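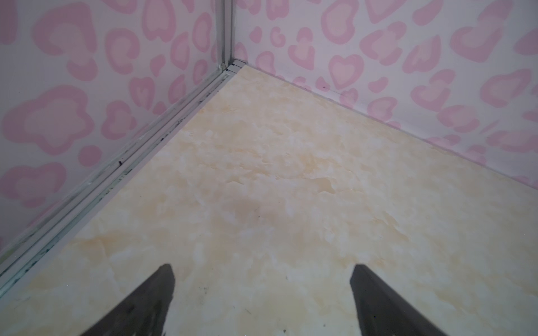
One reader, Zoddale, wrote in after last month's page to ask whether the open day at Mustari had any tips in it for people who will never own a robot, or whether it was all machinery talk. It had plenty. I came home with 2 pages of notes, and most of them apply to a kitchen counter or a garage bench.

The demonstration ran most of the afternoon in October, and the job was folding box blanks. These are the flat die-cut sheets that turn into mailers and gift boxes. The Zollance staff running the arm were happy to stop and talk between tries.

Clear the surface first. They wiped the work area before each batch. Crumbs and grit get under cardboard and keep it from lying flat. At home I use a dry brush, then a damp cloth, and let the surface dry before any board goes down.

Clean the grooves. Tracks and channels hold dirt long after the flat parts look fine. An old toothbrush and a narrow vacuum nozzle will do a sliding door track in a few minutes. Work dry first — water turns the dust to paste.

Crease before you fold. Go over every score line with the back of a butter knife, then bend each flap past the angle you need and let it relax. The panels come up square and the tabs stop fighting you.
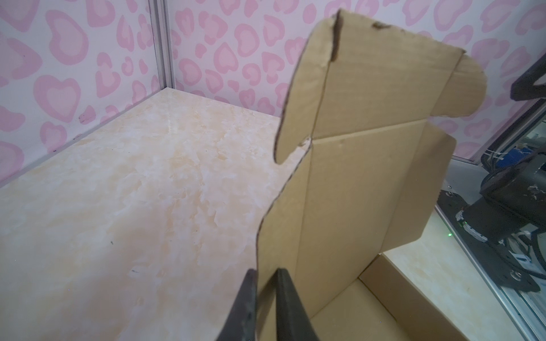 Look at the edges while the sheet is still flat. A torn flap goes on the inside of the box if the design allows it. If not, keep that blank for drawer dividers.

Hold low and go slowly. A big sheet held by one corner will flop and pick up a bend where you don't want one. Keep one hand near the bottom edge and guide the top with the other.

Store blanks flat, in a dry cupboard, with something heavy on top. Mine are under the cake tins. A garage floor is a bad place for them, even in the wrapper.

The next open day is at the Robles building, room 229. Parking is behind the building and the doors open at 10 a.m. I plan to ask about tape, which I still can't cut straight.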